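Re-proofing a coated nylon school bag

tbutt_
Posts: 533
July 3, 2023

The PU coating inside my daughter's bag has gone tacky and is coming off in flakes. The outer face still beads water. Is it worth stripping and recoating, or does the base fabric go as well?

Holloway_W
Posts: 2217

That is hydrolysis. The polyurethane breaks down with moisture and warmth, and the nylon is normally unaffected. Rub off the loose coating with isopropyl alcohol, rinse, dry fully, then brush on thinned silicone sealant.

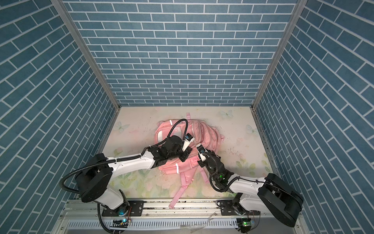

Two thin coats are better than one thick one. Leave a day between them and keep the zip tape clear.

hyuan
Posts: 728

Disagree on silicone. Nothing except more silicone will stick to it afterwards, so seam tape is ruled out for good. I use a water-based PU and accept that it will need doing again.

Holloway_W

Fair point about tape. On a school bag I would not be taping seams.

hyuan

The seams are where it leaks, though.

tbutt_

Alcohol has shifted most of it on a test patch under the lid. I'll try the PU first and finish the rest in August.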